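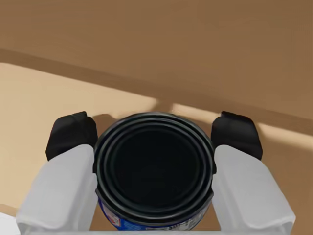

Figure 6. Rendered view of a can with a dark lid and a blue label, seen from directly above. Only a narrow part of the label is visible from this angle.

4.2 Label visibility and how households store canned food

The second part of the survey dealt with where people keep their canned food and how they find a particular can when they want it. We expected storage place to matter, because the printed label on most cans is on the side and the lid carries little or no information. When cans stand in a deep drawer or a floor-level box, the person looking for one sees mainly lids (Figure 6).

Questionnaires were mailed to 1,000 households in the Lestside and Wimen districts. Of these, 591 were returned with the storage section filled in. Households that kept no canned food at the time were asked to skip to section five and are not part of the results given here. The wording of the questions was tested in February with a small group of residents and changed in two places. "Pantry" was replaced by "cupboard or pantry," and a separate answer was added for cans kept in a garage or basement.

Most respondents named a wall cupboard as their main storage place. Drawers were the second most common answer, and were named more often in Wimen, where many of the apartments have had new kitchens put in. Open shelves were rare in both districts. A number of people gave more than one place, usually a kitchen cupboard for cans in regular use and a basement shelf for the rest. In those cases we used the place listed first.

People who stored cans in drawers reported more often that they had bought an item they already had at home. They also reported more often that they had found cans past the printed date. The same pattern appeared for basement storage, but there it is hard to separate from the fact that basement stocks are larger and are checked less often. Household size made little difference once storage place was taken into account.

Written comments were coded by both authors separately and compared afterward. The coding sheet had 7 categories. The one used most was "marks on lid," which covered any kind of writing, sticker or colored tape put on top of the can by the household. Some respondents wrote only the contents, others only the year. Several said they had started doing this after moving from a cupboard to a drawer. A few laid the cans on their sides so the labels faced up, and complained that they rolled.

Two limits should be kept in mind. The answers are self-reported, and we did not visit any of the kitchens. We also did not ask about the brand or size of the cans, so we cannot say whether stackable lids or short cans change the result. Bakos and Csizmadia are preparing a follow-up in Avska that will include a short inventory filled in by the household. Section 4.3 covers dry goods in bags and boxes.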